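How to Clean Two Toilets in One Go

If you have a pair of toilets in the same room, it makes sense to do them together. While the cleaner soaks in one bowl, you can work on the other. Allow up to 80 minutes the first time, including the floor.

What you need: toilet cleaner, a brush, rubber gloves, a few cloths and a trash bag.

Step 1. Clear the bowls
Raise the lid and the seat on both toilets and look inside before you pour anything. Plastic bags, wrappers and wads of paper have to come out by hand and go in the trash. Never try to flush plastic.

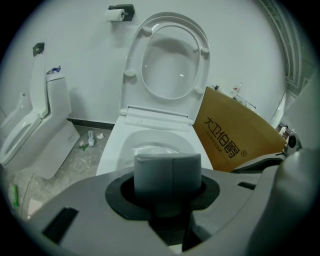

Step 2. Apply the cleaner
Squeeze it under the rim and let it run down. Wait as long as the label says. Don't mix two products in the same bowl.

Step 3. Brush
Start under the rim, then do the sides, then the bottom. Press the bristles well into the back of the bowl, where scale builds up first. Flush with the brush held in the clean water. 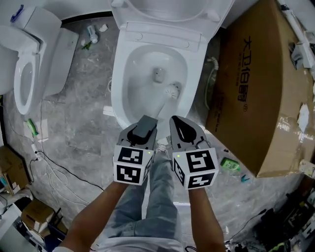
Windmont, December
We redid this page after a letter from Mieczysław Górecki, who looks after the restrooms at the Kubiak building and asked for more on the outside of the toilet.

Step 4. Wipe the outside
Use one cloth for the tank and lid and another for the seat, rim and base. Wipe around the hinges and the rubber bumpers under the seat. Pick up scraps from the floor before you mop.

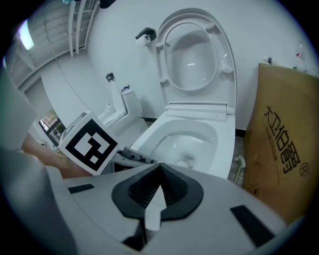
Should the paper roll come off the holder while I clean?
Take it off if you plan to spray the wall. For wiping with a damp cloth it can stay where it is.

Step 5. Finish up
Rinse the brush, let it drip dry over the bowl and wash the cloths separately.

Text: Leszek Wilczyńska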